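2018-06-01

Nilusum have put out version 4 of the software for their aftermarket head units. I have had it in my car for a week. Notes follow, mostly for people who run the older unit with the resistive screen.

The update is a single file on a USB stick. Format the stick as FAT32. The unit ignores exFAT without an error message, and you will sit there looking at the normal home screen wondering whether it has started.

Install took 20 minutes with the engine off and the ignition in the accessory position. The bar stops at the same point for a good part of that. Leave it alone. If your battery is weak, put a charger on it first.

Main change: the phone projection screen no longer drops to the radio when a call ends. It goes back to whatever map or music app was in front. This was the most reported fault on the old version and it is fixed on my unit with both phones I tried.

Second change: night mode now follows the headlight wire by default. Before, it went by the clock, which was no use in a tunnel or in an underground car park. If your installer never connected the orange wire the unit stays in day mode. There is a manual setting under Display, two levels down.

The brightness steps have been redone as well. The lowest step is darker than the old lowest step. The top one looks the same to me.

Voice input is where I have complaints. The button on the wheel now needs a long press to reach the phone's assistant. A short press opens Nilusum's own command list, which knows radio presets and very little else. I could not find a way to swap the two.
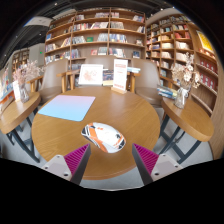

Does the update wipe saved radio presets and paired phones?

Presets are kept, but paired phones are cleared, so you need to pair each one again. Delete the old entry on the phone first or the pairing fails at the PIN stage.

Maps. The built-in offline maps come from Prustergate and are not part of this update. They remain a separate download, and the licence is tied to the serial number of the unit. A second-hand unit keeps its licence if the previous owner did not deregister it.

Owners with the Evitz steering wheel adaptor: check the firmware on the adaptor before you update the head unit. With the old adaptor firmware the volume keys work and the track keys do nothing. The adaptor has its own updater, Windows only.

The Nygård reversing camera kit works as before. Picture delay on selecting reverse feels shorter but I have no measurement to back that up. Guide lines have to be set again - the old offsets are lost. Write them down before you start.

Contact storage is still capped at 1,000 entries. Anything past that is dropped in alphabetical order, so it is the end of the list that goes missing. Same limit as the last version and still not in the manual.

There is no way back to the previous version once this is on. The unit rejects older files. If you depend on the short press for voice, wait for the next release, which the Nilusum support page gives as September.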